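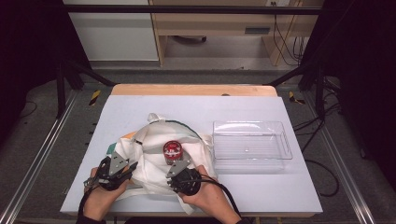
Lourenço Antunes has been on the Parkcombe city council long enough to remember the last fight over the border between the city and Trollden, and he says this one is worse. The mayor wants to annex 400 acres on the Trollden side by the end of the year, and Antunes thinks she is doing it for the votes. He spent most of August knocking on doors out there. A white tote bag and a small jar with a red lid were on the table when he sat down with us on Friday, and he got to the mayor's plan before the first question.

"She told people in the spring that annexation was off the table," he said. "Then the new precinct maps came out and it was back on. I don't know how else to read that."

The mayor's office has said the plan is about water and sewer service. The area has 2,000 residents, and many of them are on old wells. Antunes does not dispute that the wells are a problem. He said the city could sell water across the line tomorrow under the agreement it already has with the Dondimia water district.

"You can run a pipe without moving a boundary," he said. "We did it on Rebelo Road and it took one vote."
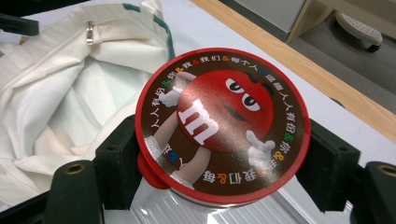

He was also critical of how the public hearing was handled. The notice went up on a Thursday evening for a meeting the next Tuesday, and 44 people signed up to speak. Fewer than half got their turn before the chair closed the list. Antunes voted against closing it and lost.

"Some of those folks took off work," he said. "They sat there for three hours and then got told to send an email."

Asked whether he would support annexation under any terms, he said yes, if the residents asked for it. He wants a vote limited to the people who live in the area, held before the council acts. The mayor has offered an advisory survey instead — the results would not bind anyone.
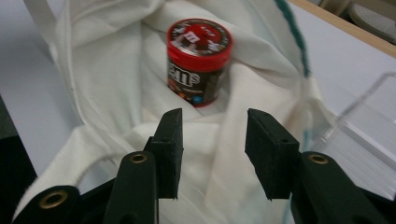
Taxes come up at most of the doors he knocks on. By his math, a typical household would pay $80 more a month once city fees are added in. The finance department has not released its own number, and he has asked for it twice in writing.

Antunes has heard the charge that he is running for mayor himself. He said he has not decided and will not talk about it until the annexation question is settled. The council takes up the first reading later this month.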